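# The Table at Pilla

Lovely Soriano had promised her grandmother's table to the people at Buenaventura, the charity shop by the station, and they were coming for it in April, so it seemed only sensible to start clearing it well before then. She had been clearing it, on and off, for over two years. It was a good broad table with long pale planks, and in her family a thing set down on it in the morning had usually become a fixture by supper.

"You'll want to do it properly," said Charito Dalisay from the doorway, still in her coat, for she never took it off until she was quite sure there was tea. "One end to the other. No stopping to read things."

"I never stop to read things," said Lovely, who was holding a gas bill for 322 pesos from a year when her father still had all his hair.

So they began. Out went the jam jars, and the old Waris catalogues, and 16 birthday candles in a twist of paper — those went into the drawer, naturally, as you can't throw away a candle. Efren came down halfway through, ate a biscuit standing up, and carried one box as far as the hall, where he put it down and went back upstairs feeling he'd done his share. The radio played something slow. Charito took her coat off at last and found she was humming along with it, and neither of them said a word about the table going, though both had done their sums on it as girls and been told off for leaning on their elbows.

By the time the light had moved off the window they had got down to the last few things, the ones that didn't belong in any box. The tapes, white and blue, would be needed for the packing. So would the stapler, or so Charito insisted. The building toys on their green base were Efren's, and he was 30 now and would deny it, but Lovely wouldn't have dreamt of pulling them apart. And the light blue plate had been her grandmother's favourite for toast. She stood it up in the wooden rack and went to fill the kettle.

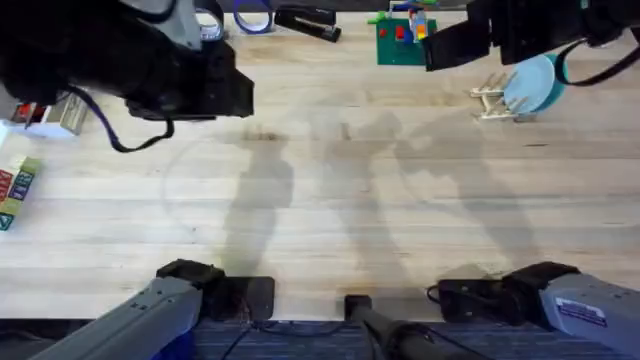 ## The Van

Percy Nina rang the bell with his elbow, having a rolled blanket under each arm, and was in the kitchen before anyone had properly asked him in.

"Is that it?" he said, looking at the table. "It's bigger than you told them."

"It's always been that big," said Lovely, and poured him a cup of tea.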